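How to sort out a pen mess on your desk

If you are anything like me, you own far more pens than you could ever use up, and half of them gave out sometime last August without telling you. I put this off for years (my mother's desk was just the same, bless her), and then one rainy afternoon I finally sat down and did it, and I have been happily fussing over my pens ever since!

Start by clearing the desktop completely. Then go around the house and gather every pen you can find: coat pockets, the kitchen drawer, the bottom of your bag. Tip the whole lot out and keep some scrap paper handy.

Scribble with each one. If it skips, give it 7 good loops before you give up on it. Put the caps back on as you go, and match up any strays at the end.

Now for the organizer. I like a plain white plastic one with tall compartments, so the pens can stand up. If yours has a side split into smaller cells, save that for erasers, clips and other little bits that would sink to the bottom of a tall one. Set it toward the back of the desk, on the side of your writing hand or the other, whichever leaves you room for your elbows.

Put the pens away one at a time, and leave the last couple lying out until you decide which ones you reach for most. Those go in last, at the front.

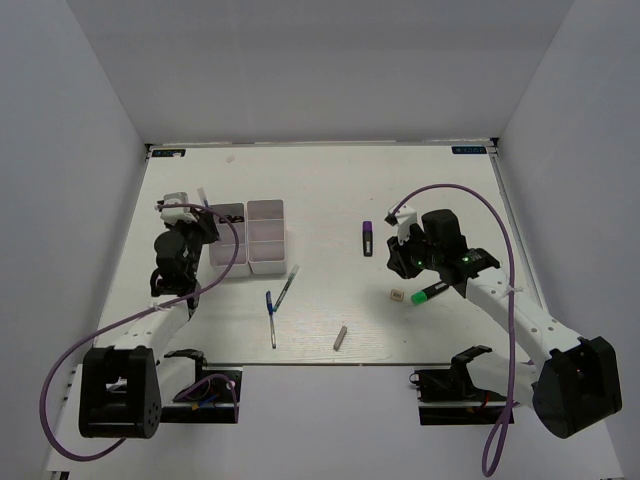 Ingegerd Dahlgren wrote in to say that she stores her felt tips lying flat and would never stand them up with the ballpoints. Well, I tried it her way for two weeks and I must say I liked it, so if you have felt tips, give them one of the flat cells if they fit, or a shallow drawer.

Go through everything again when the organizer starts feeling tight.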